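Local Council Recall Petitions: A Study of the Paltness Case
Student project report, Civics and Public Law
8th October

1. Purpose

The project looked at how a recall petition against a sitting council member is filed, checked and challenged. We used the petition filed in Paltness in May, which was rejected by the town clerk and then taken to the county court. We wanted to find out which part of the process decided the result.

2. Background

Paltness has a seven-member council. Four members belong to the Tijani group, named after the ward where it started, and three sit as independents. In the spring one of the four voted against her own group on the Drirent bus contract. The group removed her from two committees, and a recall petition began in her ward soon after.

Under the town charter a recall petition needs 1000 valid signatures from registered voters in the ward. They must be collected within the period printed on the form, and each page must be signed by the person who carried it.

3. Method

We read the charter, the clerk's decision and the court filings from both sides. We also read the council minutes for the two meetings where the petition was discussed. We entered the clerk's reasons for rejecting signatures into a table and sorted them by type. We did not interview anyone on the council, as the case was still open.

4. Findings

The petitioners turned in 1252 signatures. The clerk threw out 14 pages on which the carrier's signature was missing or did not match the name printed at the top. Once those pages were gone the petition fell below the required number, and the clerk did not go on to check addresses on the rest.

The petitioners argued in court that a missing carrier signature is a mistake that can be fixed. The council member's lawyers answered that the charter says "must" and gives no time for repairs. The court asked both sides for more papers and left the clerk's decision in place for now.

The charter has no rule on who pays for a second count. The minutes show this came up at both meetings and was put off each time.

5. Class presentation

We presented the findings in the Fedonano room and took questions for the second half of the period.
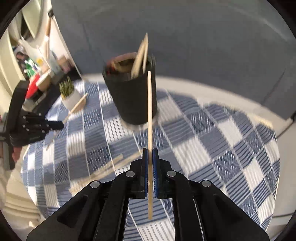 Fig. 1. Chopstick held upright between blue grip pads.

6. Limits

We had one case only. The clerk's table gave reasons by page, so we could not tell how many single signatures would have failed on other grounds. A later ruling may change section 4.

7. Sources

Paltness Town Charter, recall chapter
Clerk's decision on the ward petition
Court filings, both parties
Council minutes, two meetings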